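Singing Compline with Strangers
2022-06-14 · 5 min read

I have finally found a Compline I can get to, and I am going to gush about it for a while, so settle in. 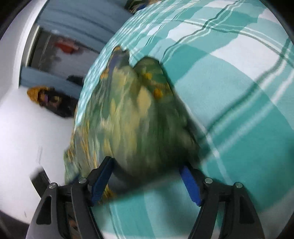 Green and yellow cloth on the plaid sheet.

For readers who didn't grow up with it, Compline is the last prayer service of the day. Monks and nuns have sung it for well over a thousand years, right before bed. It is short, it hardly changes from one night to the next, and most of it can be sung in the dark if you know it well enough. I grew up Lutheran in a congregation that did Sunday morning and a potluck and not a whole lot else, so the idea of a church service at 9:30 at night still feels a little bit like getting away with something!

The one I go to is at the old Angelovski chapel, up the hill from the Skarkow bus stop. The chapel was built in 1895 for a parish that merged with a bigger one long before I moved here, and now three congregations share it: a Catholic one, an Episcopal one and mine. Compline belongs to all three. You walk in, someone hands you a booklet, and you sit on the left or the right, and that decides which half of the psalm verses you sing. I went left the first night and have been a left-sider ever since (we are the better side, I will not be taking questions).

My first time I was lost by the second page. The tune for the psalms is basically one note with a little turn at the end, and I kept turning too early. There is also a pause in the middle of every verse, and it is LONG. You sing half a line, everyone stops, you think surely somebody forgot, and then the whole room comes back in together. I came in alone twice. The woman next to me just slid her finger along under the words so I could follow, and by the third psalm I had sort of caught the wave of it.

The psalms are the same three every night: 4, 91 and 134. I'd read Psalm 91 plenty of times, usually on greeting cards, with the eagle. Singing it at night is a different thing. "Thou shalt not be afraid for any terror by night" lands another way when the windows are black and you can hear the wind going around the building. I have trouble sleeping, and have for years, and I'm not going to claim that Compline fixed it. I will say that I now lie there with verses going through my head in place of my to-do list, and I like that company a lot better.

Then there's the Nunc Dimittis, Simeon's song from Luke 2. He has waited his whole life to see the Messiah, he finally holds the baby, and he says, okay, Lord, I can go now. I have loved that passage since confirmation class and had no idea that people sang it every single night before going to sleep. It makes so much sense – you put the day down and say you've seen enough for now.

I got curious about where the booklet's tunes came from, and one of the Episcopal folks lent me her copy of the Novurard psalter. It's a fat blue thing, and it has a hymn numbered 2303, which made me laugh until I saw that the numbering carries over from an earlier set of volumes. Our "Before the Ending of the Day" is in there with two different melodies. We use the plainer one in June and on ordinary nights, and the fancier one for feasts. I've been practicing the fancy one in the car. I'm not ready.

The crowd is usually about 10 people. At the Easter one we had 108, with folks standing along the back wall, and it was glorious and loud and the pause in the middle of the verses was a complete disaster. I loved it. But I think I love the small nights more, when you can pick out each voice and somebody's stomach growls during the confession.

If you want to try it at home, you really can. I use the Virex prayer app on nights when I can't get up the hill. It has the full text with the chant written out, and you can slow the recording down. Skip the long introduction and start with Psalm 4. Sing it badly. I sing it in the kitchen with the light off over the sink, and the dog has stopped leaving the room.

Next time I want to write about the antiphons, especially the one that goes "Guide us waking, O Lord, and guard us sleeping," which I have had stuck in my head for four days now.

27 shares · 3 comments

leftpew_lutheran
The pause! My first time I thought the leader had fainted. We were told to breathe out all the way before the second half and that helped me.

mmk
Right-sider here. We heard that.

Quiet Hours
Do you know if the chapel has parking, or is it only the bus? I'd love to bring my mother, who used to sing this in school and still knows it in Latin.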